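Bowls, racks and other dishwasher grumbles

I've rented, owned and house-sat my way through a fair few kitchens, and the thing I've had the most arguments with is the bottom rack of the dishwasher. Plates are easy. Bowls are the ones that come out with a puddle in the foot and a ring of yesterday's porridge still hanging on. So I've jotted down what works at our place in Trandum, in no particular order.

Take the rack right out

Best thing I ever did for my back! Once a month or so I lift the bottom rack off its runners and put it on the bench (a tea towel underneath if your benchtop marks easily). You can see the whole thing in decent light, you can wiggle the little wheels to find the one that's been jamming, and you can try out different layouts without hanging over an open door. I pull any hair and string off the axles with tweezers and give the wheels a scrub with an old toothbrush.

Check the tines while you're there. If the coating has split and there's rust coming through, dab on some rack repair paint and leave it overnight. I use the Drostico one in grey — it's a bit gluggy, so two thin coats, never one fat one.

Scrape, don't rinse

My mum rinsed everything until it was clean enough to eat off and then put it in the dishwasher. I scrape with a rubber spatula and that's it. The exceptions are egg, Weet-Bix and rice, which set like concrete. Those get a soak in the sink while I'm making the tea.

Tip every bowl

A bowl that's flat on its back is just a bucket. I want each one tipped with the open side facing down and in towards the spray arm, and I'd sooner leave two for the next load than cram them in so they nest. Overlapping a little at the edges is fine with ours, but if one is cuddled right up inside the next, the inside one stays dirty every time.

Deep ones can go completely upside down if your tines are too close together to take them on a lean. You'll get a bit of water sitting in the foot. Flick it off with the corner of a tea towel before you put the bowl away, or it'll dribble down your sleeve (ask me how I know).

I start at one end and work along on a diagonal, matching bowls first, then fit the odd ones in wherever there's a gap near the tall side.

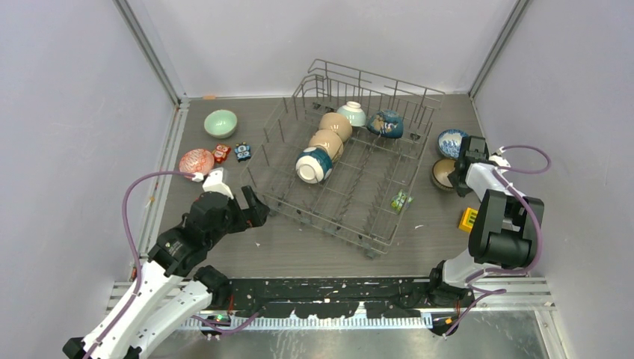 Mixed colours and patterns

I love a mismatched cupboard, and most of mine came from the Lacerda markets at 2 or 3 dollars a pop. Glazed stoneware has been fine for years. Anything with gold trim or a painted-on pattern I can feel with my fingernail gets washed by hand. The 70 degree cycle faded my favourite floral one last April and I'm still cross about it.

Sort out the small stuff first

Sachets, lids, bread tags, all of it migrates to wherever the dishes are. I do a quick sweep before I load, and I check the filter at the same time. The worst thing I've pulled out of ours was half a Grurklow label, which had gone to papier-mâché.

Unload from the bottom

Bottom rack first, then the top, so the drips off the mugs don't land on your dry bowls.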